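Plola Forum > Simulation > Troubleshooting
Gripper drops part at random, no fault raised, episode still marked as success

grukstead_lab
I have an insertion task in Plola with a single arm on a mat. It picks up a small part and brings it to a fixture. On long batches the part sometimes falls out of the fingers on the way over. The arm carries on, does the whole placing motion with nothing in the gripper, opens, goes home, and the episode gets logged as a success.

I ran 700 episodes overnight. By the log all of them passed. When I replayed them with a contact check added, 232 had lost the part before the fixture. No warning in the console for any of them.

Grip force is at the default. Physics substeps are at 2. Same controller on our real arm does not drop parts at anything like this rate.

kettlebridge
What is your success condition? If it only looks at the arm pose at the end, it will pass every time.

grukstead_lab
It was arm pose plus gripper open. I know that's weak. I inherited it with the Prakosora task files and didn't look closely. I've since changed it to check the part's position. That fixes the log but I still want to know why the part falls.

mo_tanaka_sim
Post a render from near the end of the approach. Also, are you randomizing the lights and textures? On my machine the render load changed the step timing until I locked it.

grukstead_lab
Yes, lights and textures are both randomized. Render from one of the batch episodes, part is the small yellow thing by the fingers:

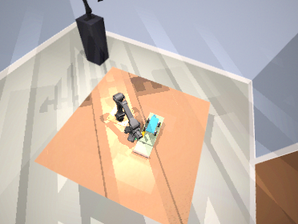 Vesna Zupan
Randomized lighting won't drop a part. People blame rendering for everything here. If the clock is fixed, the physics doesn't care what the floor looks like. I would look at friction and substeps first. Two substeps is too few for something that small. The contact gets solved, the part creeps a little each step, and after enough steps it's out.

mo_tanaka_sim
I said "if it isn't locked." Mine wasn't locked, and I lost a week to it. He should check.

grukstead_lab
Checked. Step is fixed. I ran the same seeds with randomization off and the same episodes fail, so it isn't the rendering.

Vesna Zupan
Then raise substeps and leave everything else alone. Don't touch grip force at the same time or you won't know which one did it.

kettlebridge
I'd raise the force. Cheaper than substeps on a big batch.

Azra Vukčević
Please don't just raise the force if this controller goes back on hardware. We did that with a Radulović gripper. Sim looked great, then the real one cracked two housings before lunch. The bigger problem to me is that the controller never notices the part is gone. Does it read finger width after the grasp?

grukstead_lab
Once, right after closing. Not during the move.

Azra Vukčević
Then a drop on the real arm would go unnoticed too. Check width through the whole move and stop on a change. I'd want that in before anybody runs it near people.

kettlebridge
Fair. I was only thinking about the batch.

grukstead_lab
Update. Substeps from 2 to 3 and the failures dropped a lot but did not go away. I've added the width check and it now halts with a fault when the part slips. Still have a few seeds where it goes as soon as the wrist turns. Will upload those tonight if anyone wants to try them.

Vesna Zupan
Send them. And include the collision mesh for the part, I suspect it's a bad hull.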